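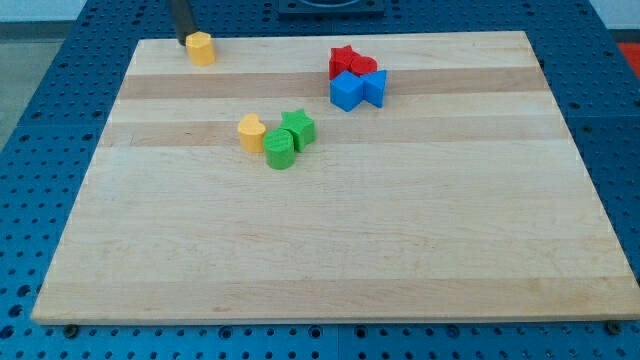 Warkeo is a method for teaching a robot arm to move small objects on a flat surface by following short instructions in ordinary language. It was developed by a group in Fumotthorpe led by Špela Vlachou and Mimoza Kolev, and the first report on it is dated Apr 2, 2023. The method belongs to the wider field of imitation learning, in which a robot learns from movements that were made under human control. Its name is used both for the learning procedure and for the set of recordings on which it was first trained.

Background

Pushing is one of the oldest problems in robot manipulation. A pushed object can turn as well as slide, and the way it turns depends on the friction under it, which is hard to measure and changes from place to place. Earlier work mostly used a model of the contact and planned each push with it. Such planning gives good results for one known object, but it becomes slow when several objects touch each other and move together.

A second line of work learns the pushing directly from recorded examples. The difficulty is then in the labels. If every recording must be described by a person before it starts ("move the green star to the left of the blue cube"), the collection is slow and the operators tend to repeat the same few tasks.

Method

In Warkeo the order is reversed. The operator controls the arm freely for a long period and moves coloured blocks into groups, lines and corners without a given task. Afterwards a second person watches the recording, marks short parts of it and writes for each part the instruction which would have led to it. This is called labelling in hindsight and was known before. The new part of Warkeo is the treatment of the moments between two labelled parts, which other methods usually throw away.

These moments contain many small corrections: the finger goes back, comes around a block and makes contact from another side. The authors call them approach segments. A separate network, named Hoxha, learns from them where the finger should be placed before a push begins. The main network then receives the camera image, the instruction and the starting place proposed by Hoxha, and gives the next small movement of the arm. The two networks are trained one after the other, and the weights of Hoxha are not changed in the second stage.

The instructions name blocks by colour and shape. A colour alone is often not enough, as two blocks on the board may share it, and the same is true for the shape. For this reason the labellers were asked to use both words in every sentence, also where one of them would do. Relative directions such as "left" and "behind" are always given from the side of the camera.

Data

The first set contains 3000 labelled segments. A further 413 were kept apart for testing and were never used for training. The recordings were made in Fumotthorpe with an arm controller supplied by Cosetix, and the labelling was finished in March. Segments in which a block fell from the board were kept in the set, but they have no instruction attached and are used only by Hoxha.

Results

The authors compared the full method with a version without the approach segments. Both were given the test instructions with the blocks in new positions. The full method completed 187 more instructions than the reduced version did over the whole test. The difference was largest where the named block stood close to others and had to be separated from them first. For a block standing alone the two versions were almost equal - a result which the authors had expected, because in this case nearly any side is good for a first contact.

A second experiment examined the amount of data. With 2000 training segments the full method was already close to its final level, while the reduced version was still improving when all of the segments were used. Kolev has suggested that the approach segments give the network information about contact which it would otherwise have to learn from many more examples.

Limitations

The method was tested only with rigid blocks of similar size. Long instructions with two steps, for example to bring a block to one corner and then another block next to it, were often stopped after the first step. The network also has no memory of earlier images, and so it sometimes repeats a push that has no effect. In the report this is described as the most frequent cause of failure.

It has also been remarked that the advantage of Hoxha may become smaller with a gripper which lifts the blocks, as the choice of the side is then less important. Vlachou has answered that grasping in a tight group of blocks needs a similar choice, but no measurements for this case are given in the report.

See also

Imitation learning
Hindsight labelling
Non-prehensile manipulation
Language-conditioned control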